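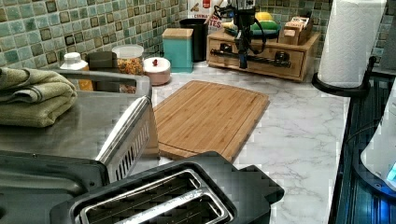

Molura handset, progress since the last report. Short version: the certification paperwork is in, the second variant is confirmed, battery life is still behind and the software date has moved to April. Long version follows, sorry for the length, Imke asked for everything in one place this time. Home-use testing got going properly, mostly kitchen and hallway, phones left wherever people really leave them. One thing we wanted was signal and screen readability next to big metal objects, and a stainless steel toaster oven with a folded towel on top is a pretty fair stand-in for where a phone ends up at breakfast. Reception there dropped a little on the base model, not on the Plus. Antenna people have the logs.

Hardware

Two variants as agreed, base and Plus. Same body, same screen, same charging board. The Plus gets more memory and the better rear camera, nothing else. We dropped the third color. Tinex could not hold the finish on the side buttons and we didn't want to lose another month arguing about it. Side buttons on the two remaining colors are fine.

Pre-production run came to 383 units. Of those, 12 failed at the line, nearly all of them the same fault – the speaker mesh glued a hair too low, so the bottom speaker buzzes at full volume. Tinex changed the jig. The next tray was clean. I'd still like to see a bigger batch before anyone calls this closed.

Battery. Not where it should be. The target was a full day of mixed use plus a margin, we get the day but no margin. Rüdiger Pfeiffer thinks most of it is the modem waking up too often on weak networks and I agree with him, the cell itself measures fine. A firmware fix is promised by Dauda but no date in writing yet. Will chase again.

Charging is good. Warm but within limits, no complaints from the testers.
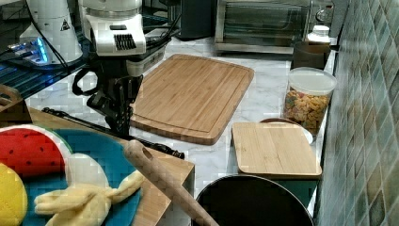
Which brings me to drops and knocks, the other half of the home testing. We had over 5 cracked back covers in the first round, all from the early plastic, none since the switch to the new supplier. Screens held up better than expected. Corners scuff, that's cosmetic, leave it. One unit went in a sink and came back, speaker a bit muffled for an afternoon and then normal. We do not claim water resistance and should not start claiming it on the box. Marketing have been told twice.

Software

Build 7 is on all the test phones. Main things fixed:

Alarm not ringing when the phone was in battery saver
Camera slow to open from the lock screen
Bluetooth headphones dropping after a call
Wrong keyboard showing up after an update

Still open: the fingerprint reader misses with dry hands, and the contacts transfer from older phones stops halfway if there are pictures attached. The second one matters more. People will hit it in the first ten minutes of owning the phone and they'll send it back. Two developers on it full time untill it's done.

The release build was due at the end of March. Now April. This does not move the shop date as long as the transfer bug is closed before the cartons get packed, the rest can go out as a first-day update.

Approvals and listings

Both model numbers are filed. Expect the listing to be picked up by the phone news sites as soon as it is public, there's no way to stop that. Imke Wegener has a short statement ready and will only use it if someone gets the price wrong. Please nobody confirm the camera supplier.

Gatbridge have asked for the Plus first, in both colors, with the base model following later. Fine by us, it actualy helps with stock. Contract wording is with their side.

Money

Tooling is finished and paid. Lab time ran over, because of the antenna retest, and I've taken it out of the packaging line where we had some slack. No extra request this period. If the Dauda fix slips we would need a second round of network testing and that isn't in the budget – flagging it now so it isn't a surprise.

Needed from you

Sign-off on two colors instead of three
A yes or no on the longer charging cable, Tinex want to order
Somebody senior to call Dauda about the modem date, my emails are not doing it

Test logs and the cost sheet are in the shared folder, same place as before. Cost sheet is missing the freight line, will add it tonight.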